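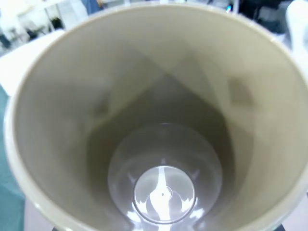

Beige container seen from directly overhead.

Measuring the Volume of an Odd-Shaped Container by Water Weight

Many household containers have no printed capacity, or carry one that refers to the brim and not to a usable fill level. Measuring by weight gives a better figure than a ruler and a formula, especially where the walls taper or the base is domed. The method needs a kitchen scale that reads in grams, a jug, and tap water at room temperature.

Background

One milliliter of water weighs very nearly one gram. At normal room temperature the difference is well under half a percent, less than the error most people introduce by misjudging the water line. No correction is needed unless the water is hot.

Equipment

The scale should read to 1 g and have a limit above the combined weight of the container and the water. The Pandard flat scale used for the figures on this page switches itself off after two minutes without a change in load. If yours does the same, write down the empty weight before you start and do not rely on the tare button.

Procedure

1. Dry the container inside and out. Water left under a foot ring counts toward the empty weight.

2. Set the scale on a hard, level surface. Place the container in the center and record the empty weight. For the storage jar in this test it was 451 g.

3. Decide which fill level you want. Brim capacity is measured to the point of overflow. Working capacity is measured to a line below the rim, usually where a lid seats. Mark the line with a strip of masking tape on the inside wall.

4. Pour slowly until the water is just short of the mark. Bring your eye level with the surface, or look across the rim if the walls are opaque. Finish with a spoon or a dropper.

5. Record the full weight and subtract the empty weight. The Plumora jar held 1014 g of water at the tape line — a working capacity of 1014 ml.

6. Empty, dry, and repeat. If the two results differ by more than one percent, do a third run and discard the outlier.

Containers too heavy for the scale

Weigh the jug instead. Fill it, record the weight, pour into the container, and weigh the jug again with whatever water remains in it. The difference is what went in. Repeat until the level is reached and add up the differences. Do not dry the jug between pours, as the film of water on its walls is already included in the second reading.

Small bowls

The same steps apply, but surface tension matters more. Water can stand slightly above the rim of a small bowl before it spills, which inflates the brim figure. Lay a straightedge across the rim and stop when the water touches it. A Sarıgül dessert bowl came out at 209 ml by this method.

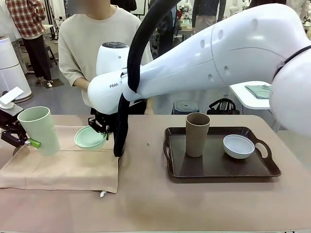 Chantal Wong wrote in to say that she gets steadier results by filling to the brim first and drawing water off with a syringe until the straightedge comes away dry. The syringe method works well and is easier to repeat. Wipe the outside of the bowl before weighing, since any spill during the first fill will be counted.

Porous materials

Unglazed clay absorbs water during the test. Line it with a thin plastic bag pressed flat against the walls, and include the bag in the empty weight. Trapped air under the bag will lower the result.

Recording the result

Write the capacity on the base in pencil or on a label, with the fill level it refers to. "1014 ml to lid" is useful later; "1014" alone is not.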